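Progress report, June
Home fruit storage trial, Bralia orchard households

12 shares | 3 comments

Hi again from the Bralia side of things! You asked for something shorter than last time, so I'll try, though you know how I get once I start on apples.

The big news is that all 15 households are still with us. I was braced for a few to drop out over spring (planting season, school stuff, the road washing out again near Harawira), but everybody has kept up their storage sheets, and most of them are even readable. The questions are the same ones you funded us to ask: how long does fruit keep in an ordinary house with no cold room, and what do people do with it when it starts to go soft? 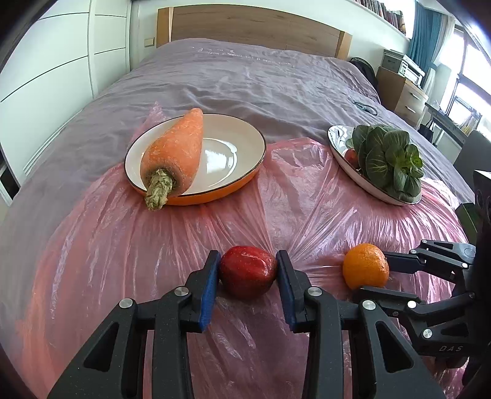 Spare bedrooms are winning so far. They stay cooler than kitchens, the curtains are usually shut, and nobody bumps the fruit reaching for the toaster. Nine of the households now keep at least part of their share in one, and their apples have been lasting 5 weeks on average before the first soft spot gets written down. Kitchens are well behind that. I'd love to give you a proper comparison, but two of the kitchen families ate everything before the trial had really gotten going, so I'm holding off until the fall crop.

Citrus is messier. The Dorkness growers sent us a mixed lot and some of it was past its best when the van was unloaded, so I've left that batch out of the totals. They were very nice about it and are sending a replacement, free, with the next run. We're also keeping citrus and apples on separate sheets from now on. I should have set it up that way in the first place, and sorting the old ones out by hand ate up most of a week. 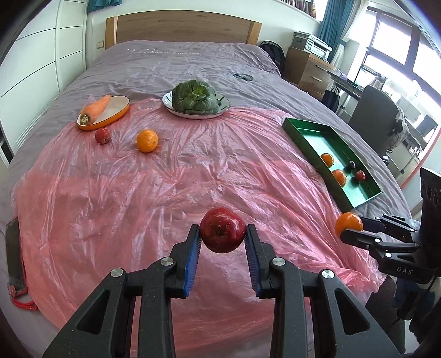
Money next. We've spent 51 percent of the grant, a touch under where I thought we'd be. Most of the savings came from transport, as the Cakska run got folded into the regular market trip and we only pay our part of the gas. The thermometers cost more than I budgeted, though, and I had to order extras when the first set kept reading differently from each other in the same room. If you're okay with it, I'd like to move what's left of the transport line over to printing. The recipe booklet keeps getting longer! People have been so generous with their chutneys and dried apple rings, and there's one baked pudding from Harawira that I've now made more times than I'll put in writing.

Still to do before the next report: finish typing up the spring sheets, get the booklet to the printer, and visit the households on the far side of the river, which I keep putting off until the ferry is back on its summer schedule. I'll send the full spending table separately, and please let me know about the printing money when you get a chance.

Like (8) | Comments (3)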